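Closasitz Opens Plotcombe Workshop for Homeowners Tackling Old Windows and Doors

March 5, 2020

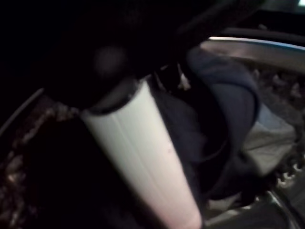

Hi everybody, Albane Delorme from Closasitz writing, and I've got news I've been sitting on since before the holidays. We're opening a second workshop, it's in Plotcombe, and it's all about fixing the windows and doors you already have! I've been repairing old sash windows for a living long enough that my knees complain on every stair, and the call I get most often goes the same way: somebody's been quoted for a houseful of replacements and wants to know if the old ones can be saved. Very often they can. A window that won't stay up usually has a broken cord, a rattle is usually a worn stop, and plenty of drafts come down to a gap you could close in an afternoon. People expect the supplies to be exotic, and they're mostly plain stuff, like a pale tube or bottle with nothing fancy about its shape. What matters is knowing what to put where, and how much, and when to leave it alone and go have lunch.

So, the details. The new place is on the ground floor of the old Ferrand hardware building, which a lot of you will remember for its creaky front steps (we've fixed the steps, sorry to anyone who was fond of them). We've got 1459 square feet, most of it given over to benches, with a spray-free finishing room at the back and a wide side door so you can pull up and unload without taking a corner off your sash. Or off our wall. There's parking behind the building for 13 cars, and when that's full you can use the street.

We'll be doing two things in there. The first is regular repair work, same as at our original shop. You bring in a sash, a storm window or a door, we look it over with you standing right there, and you get a written price before you leave. If it isn't worth fixing we'll say so. I'd much prefer to lose a job than have you pay me to patch a frame that's mostly filler and paint.

The second thing is classes, and this is the part I'm really excited about. The basic class costs $130 and covers one window from start to finish – taking the sash out, replacing cords, reglazing a pane, fitting weatherstrip and putting everything back so that it slides. You can work on your own window or on one of our practice ones. We keep the groups small because I like to get to everyone's bench more than once, and because glazing putty makes people ask a lot of questions. It made me ask a lot of questions too, when I was starting out!

A word on old paint, which comes up every single time. If your house was built before 1978, please treat the paint as if it has lead in it until you've had it tested. Don't dry sand it, don't go at it with a heat gun turned all the way up, and keep kids and pets well away. We won't be stripping untested paint in class. If you sign up with your own window, call us first and we'll talk through getting it tested.

We're also bringing Skullness over to the new shop. For those who haven't met it, Skullness is our salvage rack, named after a doorknob with a very grim face that came out of a farmhouse and never found a buyer. It has locks, hinges, pulleys, sash weights, odd knobs and a good amount of wavy glass. Right now there are around 36 complete sashes on it as well, and I'd love to see them go to houses that need them. Bring measurements, please. Width, height and thickness, all three, and measure in more than one spot since old openings are hardly ever square. I've driven home with the wrong sash myself and it's a long drive.

I should say something about our first shop, since I've already had a couple of worried emails. It's staying open! Same hours, same phone number, same coffee (I've heard your comments on the coffee). Big doors and anything with stained glass will still go there, as that's where the long benches are. Everything else can go to whichever shop is closer to you.

Repair drop-off in Plotcombe starts as soon as the benches are bolted down, and classes begin in June. Sign-up is at the counter or by phone, and you pay half when you book and the rest on the day. If you have to cancel, give us a week and you'll get all of it back. Wear shoes you don't like much and bring gloves that fit – we have spares, but they're huge.

About Closasitz: We repair wood windows, storm windows and exterior doors for homeowners and small landlords. We don't sell replacement windows, so please don't call about those.

Press contact: Albane Delorme, Closasitz. I answer the phone myself, so if it rings for a while I've probably got putty on my hands. Leave a message and I'll call you back.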